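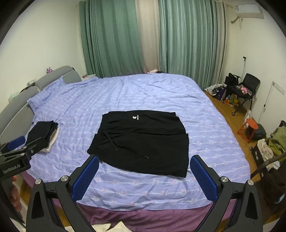
I have spent most of this evening trying to get 15 percent off a backpack, and I'd like to talk about it. Thread.

The backpack is from Gronus. It's a good backpack. My old one lost a zipper in August and I've been carrying my lunch in a tote bag from a bank I no longer use. The price was fine. I could have paid it and gone to bed.

But then I got to checkout and saw the little box. "Have a promo code?" Well, no. I didn't, until you asked. Now I feel like the only person in America paying full price.

So I searched. First result: a page promising 12 verified Gronus codes. Verified by whom, it doesn't say. There's a green check mark next to each one, though, and I was raised to trust a green check mark.

Code one: expired. Code two: expired. Code three: "This code is not valid for items in your cart." Code four was the word SAVE. Just SAVE. I typed it in like a person rattling the door of a closed store.

Four of the 12 weren't codes at all. They said "Get Deal," and when you clicked, they opened the Gronus homepage. The deal was that Gronus exists and has a website.

One said "Up to 70% off select styles." I went looking for the select styles. It was a water bottle lid. Lid only, in orange.

Under every code it tells you how many people used it today. The one I liked best claimed 2,266 people. I tried it three times, thinking maybe I was the problem. All capitals, no capitals, no space at the end. "Code not recognized." I would love to meet any of the 2,266.

Also every page has the same paragraph about the company, written by someone who has clearly never seen a backpack. "Gronus is passionate about giving customers the best quality of bags and more bags." More bags!

At this point I texted Rokeya Ekanayake, my most thrifty friend, who once got a couch for the price of the delivery. She wrote back "are you logged in" and then nothing for 40 minutes.

I was not logged in. I made an account. The account wanted my birthday, so I gave it, thinking there might be a birthday thing. There is a birthday thing. It's in March.

Signing up did get me an email, subject line "A little something for you." The little something was a quiz to find out what kind of traveler I am. I'm a Weekend Wanderer. No discount for Weekend Wanderers.
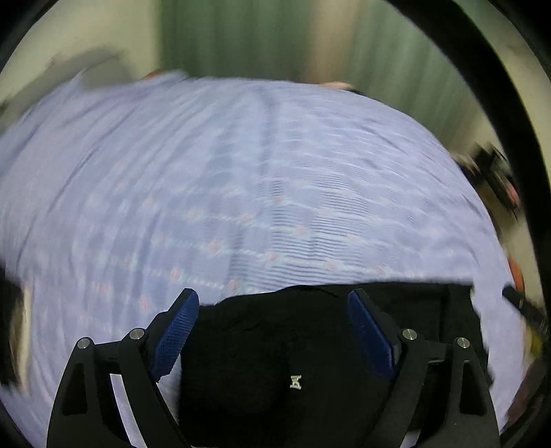 Then I did the trick where you leave the bag in your cart and walk away so they get nervous. Everyone swears by this. Jhun Estrella at work says he hasn't paid full price for shoes in years, he just abandons them and waits for the begging email.

I abandoned the cart. I made toast. I came back. No email. Gronus is apparently very secure in itself.

Tried a browser add-on next, the kind that runs the codes for you. It's called Gitton. It puts a little spinning coin on the screen and says "Searching for savings..." for long enough that you start to have hopes.

Gitton tested 8 codes. I recognized most of them from earlier in the evening. Then it said "Good news! You already have the best price." I don't know that I'd have gone with "good news" there.

It also now pops up on everything. I went to pay my water bill and the coin came out and started spinning. No codes found for water.

Some rules I have learned, free of charge:

If the code has a year in it and it isn't this year, keep scrolling. I found one that ended in 19. I tried it anyway. Don't be me.

If the page makes you click "Reveal Code," it's going to open a second tab, and the first tab is going to turn into something else while you're not looking. Mine turned into mattresses.

If it says "exclusive," every other page has it too, also exclusively.

Read what it leaves out. I finally found a working one, 20 percent, and the fine print said "excludes backpacks." This is a backpack company. What is left. (The lid. It's always the lid.)

Free shipping starts at 75 dollars. The backpack is 72. I know what they're doing and they know that I know.

Around here I started looking at other stores, which is how these evenings go. Ankrah has nearly the same bag for less, in a color they call "fog," with a coupon you tick right there on the page like civilized people. Out of stock since spring, by the look of the comments.

One of those comments, from a Dzifa Fiadzo, just says "still waiting for fog." I think about her.

Rokeya wrote back. Her whole message: "chat box, bottom right, ask nicely."

So I opened the chat box. Got a real person, Eluned, very polite. I asked whether there were any current offers, in the tone of somebody who hadn't been at this since dinner. She said let me check. She checked. She gave me 10 percent. It took 2 minutes.

Ten percent brought it down to 64.80. Which put me further from free shipping. Shipping is 7.95.

For anyone doing the math at home, that comes to 72.75. The backpack was 72 dollars when I started.

Yes, full price would have had shipping on top too, so technically I'm ahead by 7.20. I've decided to count it. I also looked at adding the lid to get over 75 and closed the laptop before that went anywhere.

Order's in. It arrives in five to seven days. Gronus has since emailed to say I left something in my cart, and would 15 percent off help me decide.

I've written to Eluned. Will update.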